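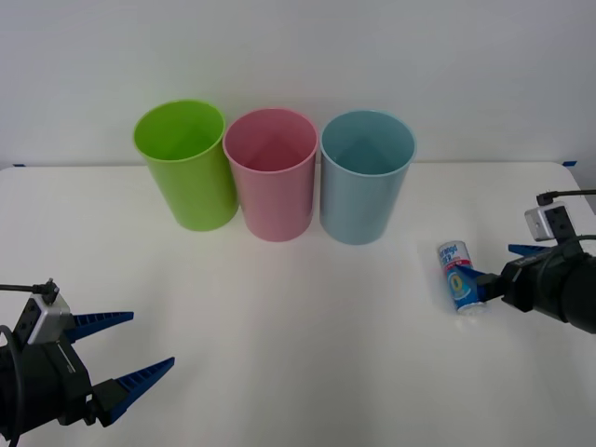

Vert, rose, bleu clair – mon trio pour le goûter de décembre !

gwion_howells
Gobelets en plastique trouvés chez Gillies, j'adore ces couleurs ! Je les laisse alignés au fond de la table blanche ou je les disperse ?

Travevska687
Alignés, sans hésiter ! Par contre la canette à côté, bof, elle casse tout.

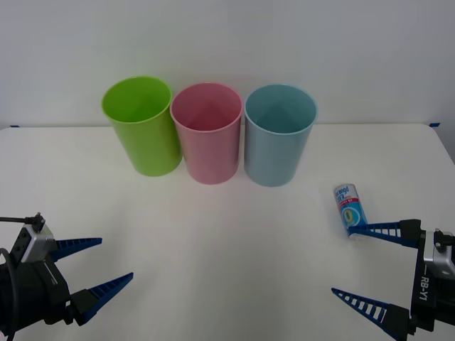 Les gobelets et la canette, à droite

yesenia.ventura
Pas d'accord, le petit rond bleu et jaune est super gai ! Tu as prévu combien d'enfants ?

gwion_howells
Jusqu'à 7, donc il m'en faut d'autres – rose surtout.
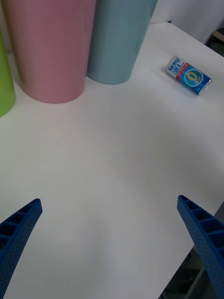

La canette couchée : « Naranja CIDER »

Travevska687
Du cidre pour des enfants ??

gwion_howells
Mais non, pour eux c'est sirop !

yesenia.ventura
Je garde quand même la canette, debout de préférence :)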